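Blocks, boards and a lot of sanding: a chat with Zihan Su

Caught Zihan Su between two jobs, kettle on, phone going every five minutes. Makes toy blocks and the boards that go with them, sells under the name Nurkine. Used to do kitchen worktops for Jirnis. Didn't miss it, before you ask.

"Worktops are heavy and people shout at you about sinks," Su says. "A block fits in your hand. No one has shouted at me about a cylinder yet."

The first set was for a nephew, back in May. Cubes only. He built a wall, kicked it over, wanted something else. So then came cylinders, then a triangular prism, then the hexagon, "a pig to cut, every single one." Two went in the bin before lunch on the first day.

Colours next. I asked why so plain, red, blue, yellow.

"I tried a sort of sage green. Very tasteful. The parents loved it and the children walked straight past." The paint is bought in now, from Hokska, thin coats, a long wait in between. Su is not good at the wait. There's a thumbprint on more than one early cube. 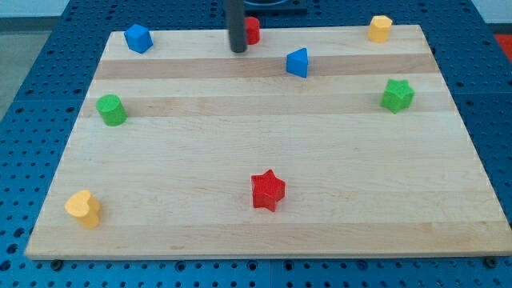
Then the boards. Glued up from strips, mostly pale, with the odd darker one let in. I'd taken that for decoration, and it is, mostly.

"I had some darker offcuts and I hate throwing wood out. Then the kids started using the stripes as roads. Or a river. One girl wouldn't let anything blue touch it, I never found out why."

Does a child need a board at all? Long pause here, tea poured. "No. The floor's fine. But carpet is hopeless, the tall ones go over. And you can carry a board to the table when it's dinner and not wreck the whole town." Fair enough, I've wrecked a few towns.

Edges get done by hand. 132 blocks in the last batch and every edge rubbed down, radio on, cricket if there is any. Su thinks machine-rounded ones feel like soap. I held one of each with my eyes shut and got it wrong, which didnt go down well.

Prices: a small set with board is £50, blocks on there own £13. Stelmakh, the toy shop by the bridge, takes a few when there's stock. There often isn't.

What's next? An arch, perhaps. "Everyone asks for an arch. I've made one. It rocks." Phone again. A customer this time, wants a set all in yellow, can it be ready by the weekend. Su says probably, puts the phone down, and goes off to look for the yellow.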